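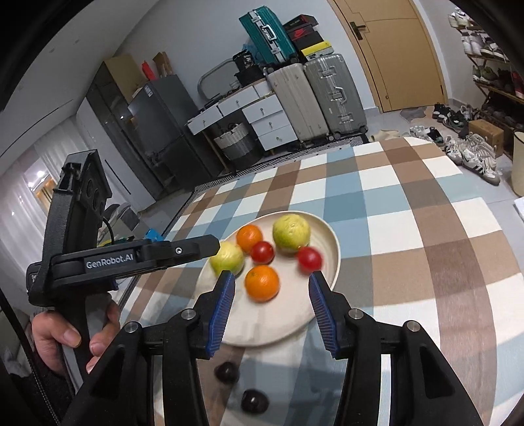

Chapter 5

What Counts as a Fruit?

Ask a botanist to put together a plate of fruit and you may get mandarins, guavas and cherry tomatoes, set down together with a perfectly straight face. Ask a grocer and the tomatoes will be sent back to the vegetable aisle. Both of them are right, and both will be happy to tell you so at length.

This chapter is about sorting food, a job that looks easy until you try it. To a botanist, a fruit is the part of a flowering plant that grows from the ovary and holds the seeds. By that rule a tomato gets in without argument, and so do cucumbers, pumpkins and green beans. Rhubarb, which has spent generations in pies, is a leaf stalk and stays outside.

Cooks sort by taste and by the course the thing turns up in. Shoppers sort by shelf. Aicha Shehata, who managed the produce floor at the Kuletti market for 11 years, kept her cherry tomatoes beside the grapes one October and sold more of them than she ever had next to the onions. She also received a letter of complaint, two pages long, from a retired biology teacher who wanted to know why the cucumbers had been left out.

The words get worse as we go. A botanist calls a tomato a berry, and a guava too. A mandarin is a special kind of berry with a leathery rind, known as a hesperidium. A grape is a berry, but a plum is a drupe, with its single seed shut inside a hard stone. A strawberry is not a berry at all, and you are welcome to bring this up at breakfast if you prefer to eat alone.

In Section 5.1 we cut open several common fruits and look for the seeds. Section 5.2 follows the flower as it turns into fruit. Bring a knife, a cutting board and something you don't mind not eating.

Before you read on, write down your own definition of a fruit in one sentence. Keep the page. You will be asked to correct it in Section 5.4.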